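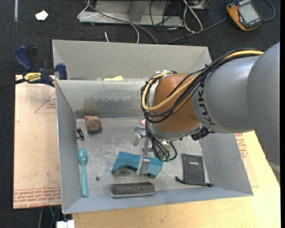
The odds and ends bin, turquoise spoon down the left side

Topic: Things with no home – what do you do with yours?
Board: Tidying, Storage and Sheds

renata_mak
Hello all, I've been reading along since September and finally have something to ask. I'm partway through the great sort-out and I've come down to the last lot, the things that don't belong to any other pile. You'll know the sort. A turquoise plastic spoon, a block that looks for all the world like a chalkboard eraser, a reddish-brown lump like a rock, a little black shiny something, and a see-through teal plastic piece with an arch cut out of one edge that I cannot for the life of me place. Every other category went beautifully (I was so proud of the cords!) and then I got to these and lost a whole afternoon picking each one up and putting it down again.

So my questions are two. Do you keep a bin like this permanently, or does it have to be emptied before you can call the job done? And is there any point trying to get the scuffs out of the bottom of a bare metal bin, or should I line it and forget about it?
Thank you in advance, and sorry for going on.
Renata

Pulletti
Welcome Renata, and never be sorry for going on, half of us came here for the going on. I'm firmly in the keep-it camp. We've had a bin of no-homes by the laundry door for nine years and it's the most useful thing in the house. When somebody comes in asking for the little cap off the whatsit, that's where I send them.

On the scuffs, leave them be. I went at ours with a scouring pad and ended up with finer scratches all over, going every direction, and it looked worse than when I started. Warm water and a drop of dishwashing liquid, dry it with an old tea towel, done.

Ollonberg
Going to disagree with Pulletti, in a friendly way. A permanent bin of odds and ends is just a slow pile. I did keep one, and when I finally tipped it out and went through it (I was home with a crook knee, so I had the time) there were 726 bits in there and I found a use for 13 of them. The rest was bread tags, dead pen lids and the feet off furniture we no longer own.

My rule now is that anything I can't name goes in with a date on a bit of masking tape. If I still can't name it after six months, out it goes. The spoon you can name! Put the spoon in the kitchen drawer.

Pulletti
Ollonberg, with love, you COUNTED them? And 13 sounds like a very good return to me.

Ollonberg
It was a long week.

Bundasum
Hi Renata. I'd like to speak up for the spoon not going back in the kitchen drawer. Once a spoon has lived among rocks and hardware I'd call it a garden spoon for life. They're lovely for seedlings, the long-handled ones especially, and for scooping slow-release pellets out of the tub. I have one in every potting bench drawer and one in the car, don't ask me why.

If the lump does turn out to be a rock, that's easy, it goes outside under a shrub and you can visit it. My late father-in-law put every rock the kids ever brought home along the side path and it's a very handsome path.

ayten_d
I'm with Renata on wanting to know what the teal one is. Wide at one end and narrowing off at the other, with that arch along the low edge – could it be some kind of stand? Or a cover for a fitting of some sort? I had a clear blue piece with a curve in it that sat in my sewing box for ages and it belonged to the steam iron, but mine was a much plainer shape. I'm only guessing from the outline, so please don't throw anything out on my say-so.

selim_a
My first thought was a piece off a toy, Ayten. We had a marble run that shed angular plastic bits for years and I'm still finding them behind the couch. Renata, has it got any moulded writing on the underside? Sometimes there's a part number you'd only notice with a torch held low.

As for lining the bin, yes, do. Ribbed rubber drawer matting, cut a finger's width short all round so it lifts out. It stops everything clanging and you can shake the dust off it at the back door.

Yüksel
Lining is fine for spoons but I'd never put matting under anything gritty. The crumbs get down the ribs and you're in there with a toothpick. Bare metal wipes out in one go. I'd rather have the clang.

selim_a
Fair point Yüksel, I hadn't thought about the rock. Felt, then?

Yüksel
Felt is worse!

renata_mak
Oh you are all wonderful, I made a cup of tea and read this through twice. I'm going to leave the bottom bare, as I think Yüksel has talked me out of the matting, and I'm going to try Ollonberg's masking tape, only I'll give things a year. Six months feels a bit brisk to me. The spoon is going to the potting bench, Bundasum, you had me at seedlings.

Selim, I'll have a look for a number on the teal one tonight when I've got my good glasses. I'd never have thought of a toy.

Does anyone know whether blocks of the eraser type can be washed, or do they go to mush? It's quite rough and dark on top and I'd like to give it a go on the windows.

Pulletti
Take it outside and bang it against a fence post first, the way we did at school. If it still looks grubby after that, a damp cloth over the top and dry it on its side. I wouldn't soak it, the backing came away on mine.

Ollonberg
A year. Write the date big.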